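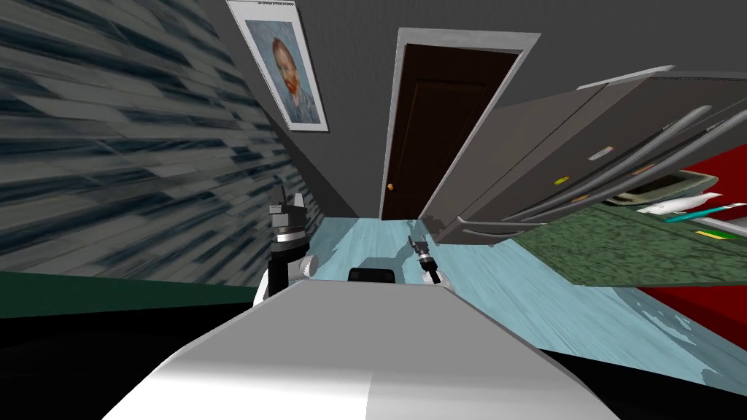

Follomville gets its late bus back, more or less

Print this story | E-mail this story

The last bus from Portela to Follomville will once again leave after dinner instead of during it. Drirkeck, the company that runs the route, said the evening service returns in May, after 16 months in which anyone who wanted dessert in Portela had to want a taxi as well.

The restored bus will make the trip in 90 minutes, which is slower than the old one. Drirkeck puts this down to "an improved stopping pattern." The improvement is 2 extra stops, one of them at the Drullance garden center, a business that closes at five.

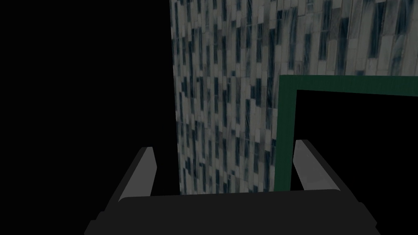

Staggered, brick-like blocks beside a dark green frame.

A petition asking for the late bus collected 2,257 signatures, a strong showing for a service the company had dropped for lack of interest. Drirkeck said it was "delighted by the response" and would be watching ticket sales closely – a sentence regular riders have heard before.
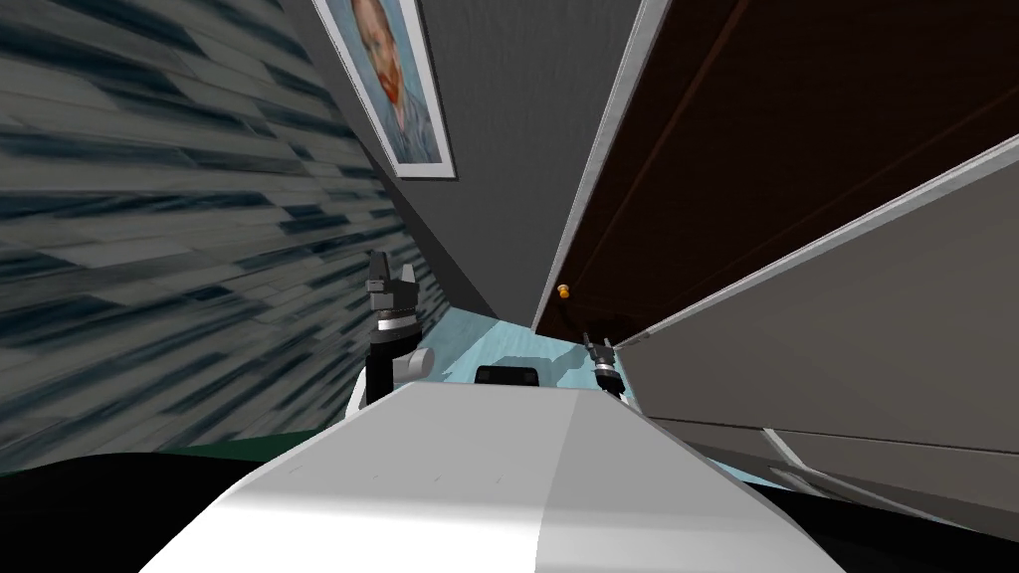
Black box on a pale blue surface, with a gripper raised at left.

Fares stay the same for now. Return tickets will be sold on board, in exact change only, or through an app that currently lists Follomville as two different towns. The company says riders may pick either one.

The town has promised to put the bench back at the Follomville stop. It was taken away for repainting when the service ended, and is understood to be dry.

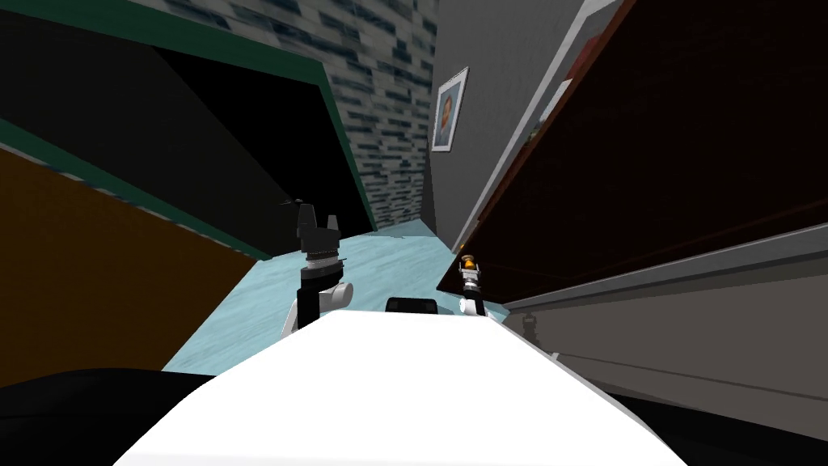
White upper surface, with the two arms reaching forward.

The first late bus leaves Portela at 9:40 p.m. Dogs ride free, as they did when there was no bus.

Print this story | E-mail this story

Recent stories
Portela parking meters to accept coins again
Drullance garden center extends Sunday hours, shortens the rest
Follomville library finds its other key
Letters: The roundabout, continued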